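### 3.2 Packaging and returns

Households in Zostdale received their refill orders in one of two ways. The first group got goods in a lidded crate that the driver collected on the next visit. The second got the same goods in a single-use carton and put it out with the paper recycling. Both groups ordered from the same list and paid the same prices. Of the 200 households that signed up, 131 were still ordering in March, and the results below are for those households only.

Crate loss was higher than we planned for. Drivers on the Rumier route logged a missing crate whenever a household could not produce it at two visits in a row. Most of these turned up later in garages or on balconies, but by then a replacement had been issued and charged to the route.

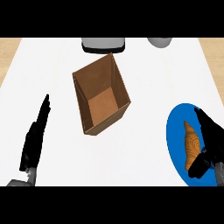
**Figure 2.** Open carton without lid or flaps, on a white tabletop (rendered).

Graziella D'Amico, interviewed after the trial ended, said the crates were sturdy enough but that she had no place to keep one between deliveries, and that she would have gone back to the shop if the carton had not been offered. Similar remarks came up in the Pilier interviews, mainly from people in upstairs apartments.

We coded storage as a problem if it was raised without prompting. On that basis it was the most common complaint in the crate group and was hardly mentioned in the carton group, where people complained about the recycling schedule instead. Floor level mattered more than household size. We did not ask about car ownership, and Sproģis (see Section 2) suggests that we should have, given how many crates ended up in garages.

Order size did not differ between the groups once the first month was left out.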